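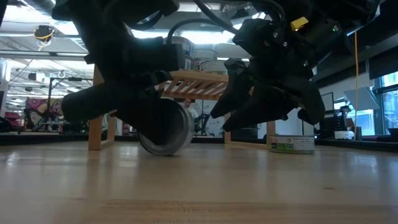 Two robot arms at work with tins and a wooden rack.

When the robots come to work

Jul 27, 2020
By the Ninura young readers' desk

Think of the tins in your kitchen cupboard. Before they got there, somebody had to put them on a shelf, take them off again, turn them the right way up and pack them in a box. At a company called Venel, which packs food boxes for schools and small shops, people did all of this by hand until May. Now robot arms do part of it.

What is a robot arm?

A robot arm is a machine with joints, a bit like your shoulder, elbow and wrist. Each joint has a motor inside. At the end there is a gripper, which does the job of a hand. Grippers come in different shapes. In the picture, the one on the right has several fingers, like claws, pointing down.

A robot arm has no brain. A computer tells it where to move and how hard to squeeze. Venel's computer program is called Arkimix, and people have to teach it every new job.

Why are tins hard?

Picking up a tin is easy for you. You look at it, reach out and close your hand, and you hardly think about it.

For a robot it is much harder. A tin is smooth and round. If it is lying on its side, like the silver one under the left arm, it can roll when it is touched. If the gripper squeezes too softly, the tin slips. If it squeezes too hard, the tin gets a dent, and shops don't want dented tins.

Tins are shiny too. Light bounces off the metal, and that can confuse the cameras many robots use to see. Stacked tins are harder still - knock the bottom one and the whole pile may come down.

What do the people do now?

Venel has 71 workers. Before the robots came, many of them spent the whole day lifting and turning tins. A person could handle 390 tins in one shift. That made their wrists and backs sore, and it was dull.

Two of the packers have now been trained to look after the robots. They start them in the morning, check the grippers for wear and press the stop button if something goes wrong. Other packers have moved to checking the finished boxes. They look for torn labels and missing tins, which the robots often miss.

Not everyone was happy about it. Some workers worried that they would lose their jobs. Some liked packing next to their friends and chatting, and the new work is quieter. The company has promised that no one will be sent home because of the robots this year. It has not said what will happen after that.

Will robots do all the work one day?

Probably not soon. Robots are good at doing the same thing again and again. They are not good at surprises. If a box arrives wet, or a new kind of tin turns up, a person has to decide what to do.

Another packing firm, Sakalauskas, tried robot arms and then went back to packing by hand for its smallest orders. Every order was different, and teaching the robots took longer than doing the job.

Words to know

Automation - using machines to do work that people used to do.
Gripper - the part of a robot that holds things.
Shift - the hours a person works in one go.

2 comments
71 shares

More to read
How does a conveyor belt work?
Why are food tins round?
What happens in a warehouse at night?
Jobs that did not exist when your gran was little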